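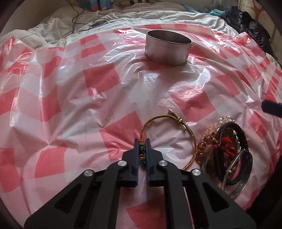
Ticket 2316
Queue: Equipment Purchasing, Milura
Subject: Vrabec hand-held gripper, purchase request held at budget check
Opened: June 22, 2019
Requester: Matěj Kadlec, Household Handling Project
Priority: Normal
Status: Awaiting revised quotation

Issue as reported

The requester submitted a purchase request in Traltico for one additional Vrabec hand-held gripper, to be supplied by Gramell. The request was returned with the message "Line exceeds approved unit limit." The approved limit for this item is $400. The quotation attached to the request is for $483. The requester states that the earlier unit was bought under the same budget line without difficulty and asks whether the limit was entered incorrectly.

The project's current work consists of picking up and releasing small household objects on soft surfaces. Jewelry is the item group now in progress and is expected to continue into July. The additional gripper is wanted so that a second operator can work on the same item group.

Checks completed by Purchasing

The unit limit in Traltico was compared with the signed equipment plan. Both read $400. The limit was entered correctly and has not been changed.

The quotation was then reviewed line by line. The total of $483 is made up of the gripper at $400 and a set of spare finger pads at $83. Gramell combined both under one item code. Traltico therefore read the full amount as the price of a single unit and stopped the request.

The earlier order was also retrieved. It contained the gripper alone, at the same price, and passed the check for that reason.

Reply from requester

Thank you for the explanation. I was not aware that the pads had been folded into the same line. They should remain in the order. Thin chains and beaded bracelets depend on the condition of the pad surface more than the larger items do, and the project does not wish to stop work while a replacement is on its way. If the pads can be charged to another budget line, I have no objection. Please advise whether I should withdraw the present request or amend it.

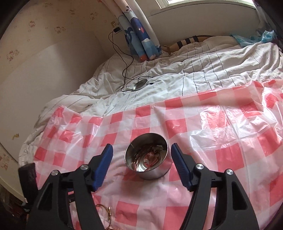 Can the spare finger pads be charged to the equipment line together with the gripper?

Spare pads are classed as consumables and must be charged to the consumables line, even when they are ordered from the same supplier on the same day. The gripper remains on the equipment line.

Action requested of the supplier

Purchasing has written to Gramell asking for a revised quotation with two separate item codes, one for the gripper and one for the pads. The supplier was also asked to confirm the following points in writing:

Whether the pads quoted fit both the existing unit and the new one.
Whether the price of the gripper will be held until the end of July.
Whether shipping is included in the amounts shown or will be billed separately.

The last point matters because the equipment line has no allowance for freight. If shipping is billed separately, a transfer form will be needed before the order can be placed.

Supplier response

Gramell confirmed that the pads fit both units and that the price of the gripper will be held until the end of July. Shipping is included for the gripper. For the pads it is included only when they travel in the same package. The revised quotation will be issued within 10 working days.

Planning note added to ticket

The requester asked that the jewelry work be taken into account in the consumables forecast for the next period. The forecast now on file was prepared for larger, firmer objects such as cups and boxes, and it assumes one pad replacement per gripper for the whole period. Mr. Kadlec considers this too low where the objects are small, tangled or made of metal.
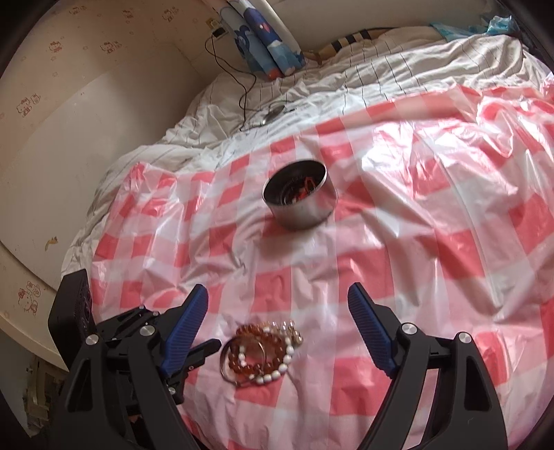

Purchasing does not set replacement rates and cannot change the forecast without figures from the project. The requester is asked to record the date of each pad change on both units through July and to attach the record to the forecast form. A written estimate will be accepted in the meantime, provided that it is marked as an estimate and signed by the budget holder.

Objects used for handling practice, including jewelry, containers and surface coverings, are not to be entered on the equipment line. Low-cost items of this kind belong under project supplies and may be claimed against receipts.

Instructions to requester

Amend the present request; do not withdraw it. A withdrawn request loses its approval history and must be signed again.
Remove the original quotation and attach the revised one when it arrives.
Enter the gripper under equipment and the pads under consumables.
Select "Ship together" in the delivery field.
Quote this ticket number in the comment box.

The request will be held in draft until the revised quotation has been attached. The next review of this ticket will take place on receipt of the document from Gramell.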